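Keeping Chopsticks Clean, Matched and Easy to Find

214 shares | 38 comments

Chopsticks get less care than almost anything else in the kitchen. They are cheap, they dry fast if you let them, and most families own more than they use. They also get put away damp, and that is where most of the trouble starts. The routine below takes a few minutes after dinner and one longer session every few months.

Washing

Wash chopsticks soon after the meal. Hold a small bunch in one hand, tips down, and rub them with a soft sponge and a little dish soap. Many people roll the whole bundle between their palms under the tap. It is quick, but it rubs the sticks against each other and scratches the finish. Four at a time is plenty.

Do not leave wooden or bamboo chopsticks soaking in the sink. Plain wood swells, and the grain feels rough when it dries. Painted and lacquered ones should stay out of the dishwasher unless the package says otherwise. Metal and most fiberglass ones can go in, in the cutlery basket, tips up.

Drying

Shake off the water and lay the chopsticks on a clean dish towel. Leave some space between them. An hour is usually enough in summer. In winter, or in a kitchen that stays humid, give them overnight. Only then should they go back in the holder.

If you are in a hurry, wipe each one from the thick end to the tip and stand them in the holder loosely, with the eating ends up.

Sorting

Every so often, empty the holder onto the dining table and go through the lot. Good light helps, and so does having enough room to spread out.

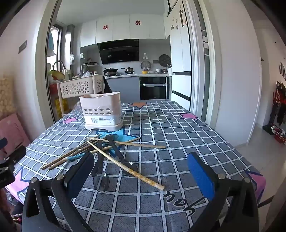 Match the pairs first. Go by pattern, then by length. Tap the thick ends on the table to see whether two sticks are even. A pair that differs by the width of a fingernail is annoying to eat with, and those can go to the cooking jar, where length matters less.

Next, check each stick for these:

Cracks or splinters near the tip
Flaking paint or lacquer
Dark spots that do not wash off
A bend you can see when you roll it on a flat surface
A sour smell

Throw out any stick with flaking paint, a crack or a bad smell. Slight roughness on plain, unfinished wood can be sanded with fine paper, 2,000 grit, and finished with a thin coat of food-safe mineral oil. Wipe off the extra and leave it overnight.

Old chopsticks that are straight but no longer nice enough for the table make decent plant stakes for seedlings. They are also good for cleaning out the track of a sliding window with a bit of rag wrapped around the end.

Cleaning the holder

A plastic caddy with holes in the sides lets air through, but the bottom still collects water and crumbs. If it sits on a tray, empty the tray every day or two. Once a week, wash both parts in hot soapy water and run a bottle brush into the corners. The holes can be cleared with a cotton swab.

For slimy buildup, soak the holder in equal parts white vinegar and warm water for half an hour, then rinse and dry it upside down.

Keep the holder away from the stove. Grease settles on everything within reach of the burners, and dust sticks to the grease.

How many to keep

Two pairs per person and a few for guests will cover most homes. Put the spares in a drawer, in a lidded box, and leave only the everyday ones out.

Cecilia Sarpong

2,113 views | Save | 38 comments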